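Print this page
E-mail this page

Section 3: Fitting and setting up your Godinho mask and snorkel

Welcome to the fun part! A mask that fits well is the difference between twenty happy minutes over a reef and a face full of salt water, and it doesn't take long to get right. Set aside a bit of time at home before your first swim (a bathroom mirror and good light are a big help) and go through the steps in order.

You'll need the mask, the Ristaletti strap, the snorkel with its clip, a soft cloth, and a little mild dish soap with no added moisturiser.

3.1 Cleaning the new lens

New lenses come with a thin film left over from moulding the skirt. It's harmless, but it will fog up like mad until it's gone.

1. Take the strap off so it doesn't get in your way.
2. Put a small drop of dish soap on the inside of the lens.
3. Rub gently with your fingertip, right out into the corners, then rinse in lukewarm water.
4. Do this 3 times in all. Yes, it's worth it!
5. Pat the lens with the cloth and let the mask air dry in the shade.

CAUTION: Never hold a flame near the lens. You may have seen this done on older glass masks, but the Godinho skirt will scorch and the seal can't be repaired.

3.2 Checking the fit

1. Tilt your head back and look at the ceiling.
2. Lay the mask on your face without the strap. Sweep any hair out from under the skirt.
3. Feel along the edge with a finger. The skirt should touch skin the whole way, with no gap at the temples or under the nose.
4. Breathe in softly through your nose and bring your head level. The mask should stay put while you hold that breath.
5. If it slides, shift it a touch higher and try again.

Note: Moustaches let in a trickle. A thin smear of silicone grease on the upper lip (not petroleum jelly, please, it eats the skirt) works wonders.
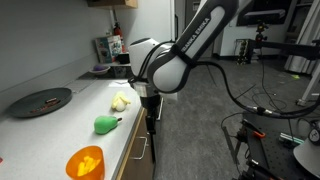

Can I use the mask over my glasses?

The arms of your glasses would break the seal, so take them off and fit the Cluvau corrective lenses in their place. They clip in from the front, and the order code is 879 for the pair. Choose the nearest strength below your usual prescription, as everything looks a bit closer underwater anyway.

3.3 Attaching and adjusting the strap

1. Thread each end of the strap through its buckle from the inside, with the ribbed side facing out.
2. Pull through until 12 ribs show past the buckle on each side. That's the starting point for most adults.
3. Put the mask on and set the wide part of the strap on the crown of your head, well above your ears.
4. Tighten one rib at a time, left then right, until the mask feels snug.

Siamak Azimi, who wrote our fitting notes, likes to say that the water holds the mask on and the strap only keeps it from getting lost. If you've got a red ring around your eyes after a swim, let it out a rib or two.

CAUTION: Don't use this mask for scuba or for breath-hold dives until you have been shown how to equalise it. Breathe out a little through your nose if you feel it pinch.

3.4 Clipping on the snorkel

1. Slide the clip onto the left side of the strap, between the buckle and your ear.
2. Push the tube into the clip until it clicks.
3. Bite gently on the mouthpiece and turn the tube until it points straight up with your face in the water.
4. Check that the purge valve at the bottom is clear of sand and sits flat.

Note: The Flalura dry-top snorkel has a thicker tube and needs the larger clip, packed in its own box. The standard clip will go on if you force it, but it will split.

3.5 First try in the water

Pick a calm, shallow spot where you can stand up, and bring a friend. Rinse the mask, put it on, and float with your face down for a minute of slow breathing. Then let a bit of water in on purpose: lift the bottom edge, press the top of the mask to your forehead, look up slightly and blow out through your nose. It's a great feeling the first time it clears! Practise until you can do it without standing up.

When you're done, rinse everything in fresh water and store it out of the sun. For replacement skirts and buckles, go to Section 4.

Print this page
E-mail this page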